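Amarachi Mohammed has pierced ears, noses and navels at Wusidel, a two-room studio in Sekville, for ten years. She spoke to us on a Sunday, before opening, about jewelry, healing times and the problems that bring clients back.

## Metal and fit

Mohammed uses implant-grade titanium for all initial piercings. Her reason is nickel. "Surgical steel is a loose term," she says. "Some of it is fine and some of it isn't, and the client can't tell from the packet. With titanium I have a mill certificate and I can show it to them."

She starts with a longer bar than the client will finally wear. The extra length leaves room for swelling in the first days, and the bar is then changed for a shorter one. For a standard lobe she books the change at 5 weeks. Cartilage is left longer, and she measures again before deciding.

"People skip the second visit. Then the long bar catches on hair and towels, the angle shifts, and they think the piercing was done crooked."

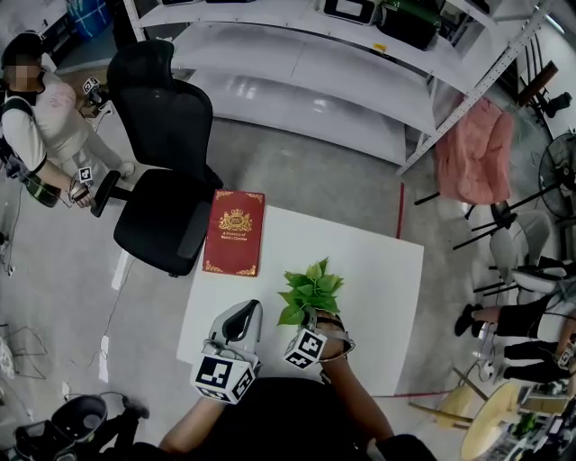

## Cleaning

Her aftercare sheet fits on one side of paper. It calls for sterile saline spray twice a day, followed by drying with clean gauze. It rules out alcohol, hydrogen peroxide, tea tree oil and any ointment.

Twisting the jewelry is also ruled out. "That was standard advice when I trained. It tears the new tissue. I still get clients whose mothers told them to turn it every morning."

Manju Bansal, who handles sterilization at Wusidel, runs a spore test on the autoclave each week and files the result, 52 a year. Needles are single-use and go straight into the sharps container. Jewelry is sterilized in pouches with an indicator strip, and the pouch is opened in front of the client.

"If the strip hasn't changed color, the pouch goes back," Bansal says. "There's no discussion about it."

## Bumps and infections

Most of the return visits are for irritation bumps on cartilage. Mohammed checks the bar length first, then asks which side the client sleeps on. A travel pillow with a hole in the center often settles the matter, in her experience, though it can take months. 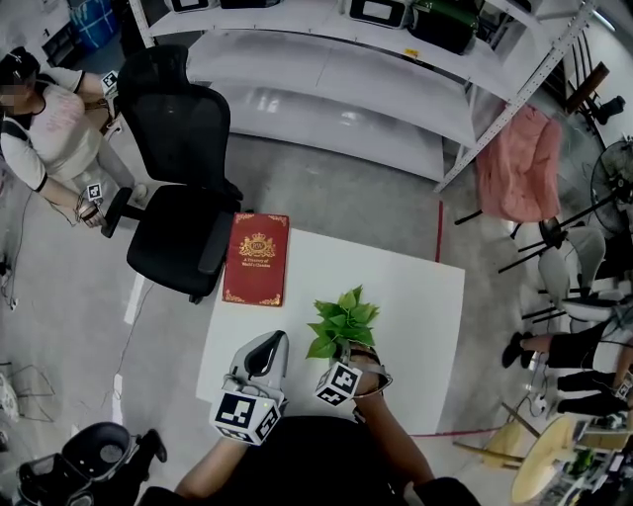 She treats suspected infection differently. Spreading redness, heat, thick yellow or green discharge or a fever means a doctor, the same day. She asks clients to leave the jewelry in until they have been seen, as the hole can close over and trap fluid.

"I'm not a nurse and I don't diagnose," she says. "I can tell you it doesn't look like normal healing. Clear or pale fluid that dries to a crust, that's normal."

## Age and consent

Wusidel pierces minors' earlobes only, with a parent present and identification for both. Mohammed turns away anyone who has been drinking, and anyone with a rash or sunburn at the site.

A pair of lobes takes 28 minutes on the booking system, most of it paperwork and marking. The marks are checked with the client standing, then again seated. She will wipe them off and redraw them as often as asked.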